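Tabletop arm rules - FAQ
Gatthorpe shared lab, questions to Araba Sulemana
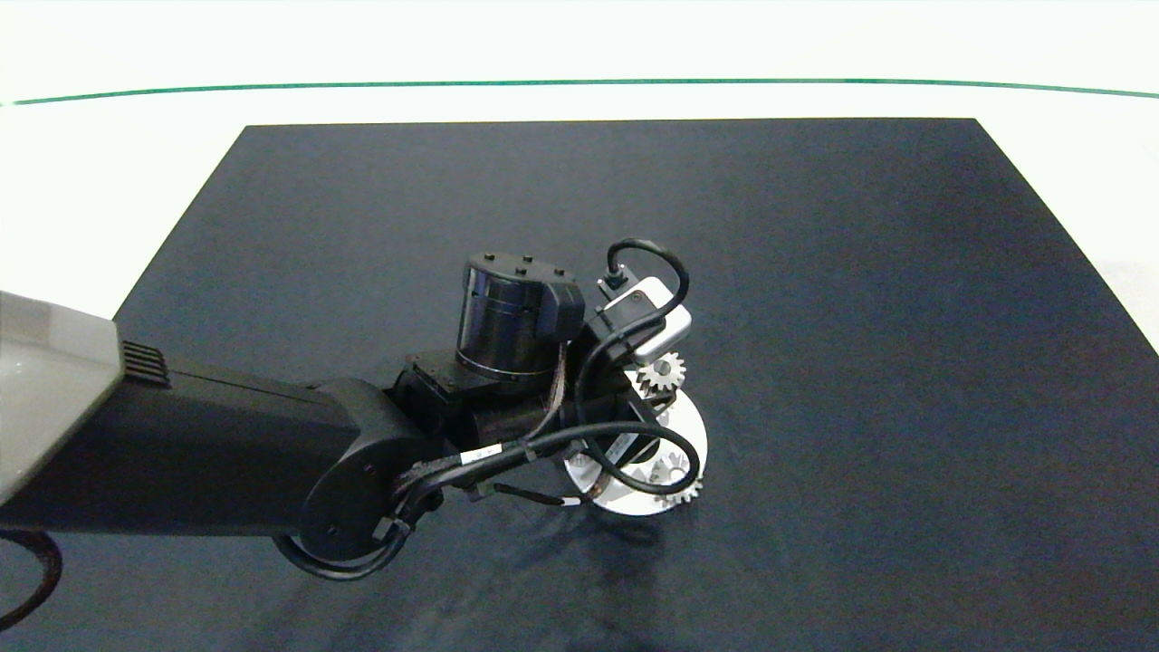
Read before you book a slot. Most of what lands in my inbox is answered on this page.

Who can run an arm?
Anyone with the Skurnum sign-off. No sign-off, no power. Watching is fine.

How long is the sign-off good for?
12 months. Then redo the short test. Takes one coffee.

Do I need a second person?
For new code, yes. 2 people, one with a hand on the stop button and doing nothing else. Not texting. For a saved routine you can be alone until 6 pm.

Speed limit?
60 percent on the slider, first run always slower. If you need more, ask me first, not after.

Cables?
Check every loop before you home the arm. Slack enough for full reach, not enough to snag a finger gear. Clip it, dont tape it. Leave label tags on, we use them for the inventory.

Can I reach in while its paused?
No. Paused is not off. Kill power, wait for the joints to settle, then reach in.

What about the mat?
Stays down. Smooth it out before recording, folds throw off the Irnero calibration. No drinks on the table, ever.

Something got bumped, now what?
Stop. Write it in the log, form 935, even if it looks ok. You wont get in trouble for a logged bump. Unlogged ones are a diferent talk.

Is this the same as the Sarpong building rules?
Mostly. Theirs are stricter on eye protection. When you're over there follow theirs.

Can I bring my own gripper?
Email me a drawing and the weight. Allow a week, longer in July.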